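4.2 What the attendants did with their mornings

The management's case for the arm at the Lunard, a 73-room hotel in Stedville, was that it would take over "the boring part." Our interviews suggest the attendants and the management had never compared notes on which part that was. Handling bathroom cloth, the first task handed over, turned out to be one several staff rather liked. "It was when I thought about my dinner," said Zamfira Pană, who has worked the second floor for 7 years and now thinks about her dinner while pressing Resume.

Over the study period we logged 292 interventions by staff. Most were short. An attendant would come in, straighten a fold, step back and wait for the gripper to try again, with an expression we did not code for but probably should have.
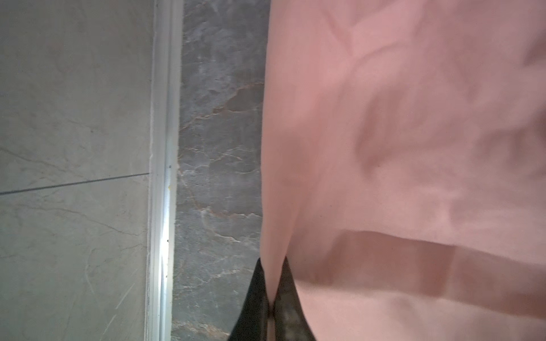

Figure 3. Wrist view, pink cloth at the gripper tips.

Of the logged interventions, 71 happened before nine in the morning, when the floor is busiest and patience is in short supply. None of this labor appeared on the staffing sheet, where the task was listed as automated. Relu Ursu, the floor supervisor, began keeping his own tally in pencil on the back of the linen order – a document that proved more reliable than our software for most of January.

The attendants also acquired a vocabulary. A cloth that had to be regrasped was "sulking," and a room needing more than one visit was "a Saturday," whatever the day. We take up this language again in Section 5, where the Kostness site, with a different shift pattern, produced ruder terms for the same events.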